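Keeping a two-arm sorting bench happy

I've been looking after the same little cell at Kolteck for a while now, two arms on one table, sorting toy bricks into bins, and most of what I know about it I learned by doing it wrong first. So, a few habits worth stealing!

Start with the cables. Anything that rides along an arm needs slack at the joints and none anywhere else. I move each arm by hand (power off, please) through its whole reach and watch where the wire goes tight. If it tugs even once, I redo the ties. Hook-and-loop strips beat zip ties for this, and you won't nick the jacket cutting them off.

Mounting plates are next. Screws that hold a moving arm to an aluminum rail will creep loose, so I go over mine every 2 weeks with a plain hex key and put a dab of paint marker across each head. When the line no longer matches up, you know who's been wandering.

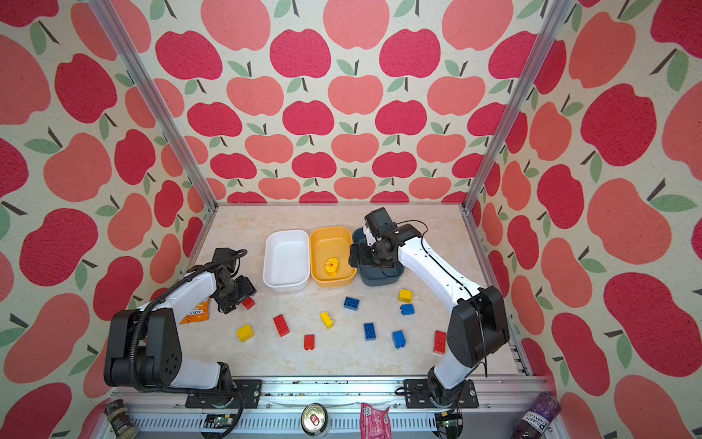 Then there's the rail itself, which collects grit like a windowsill. I use a soft 3-inch paintbrush and a hand vacuum, brushing away from the circuit boards — never toward them. Compressed air just drives the dust into the connectors. I found that out in November, and it cost me a whole afternoon with cotton swabs.

Finger pads like a wipe with a barely damp cloth. If bricks start slipping out of the grip, clean the pads before you go messing with the force settings (I had ours cranked up to 8 before it dawned on me that the rubber was just greasy).

Bins drift, too. A little square of museum putty under each corner keeps them where you taught the arms to find them, and it peels off clean.

Last thing, write down your settings before you unplug anything. Mine live on an index card taped inside the Villca parts drawer, right next to the spare fuses.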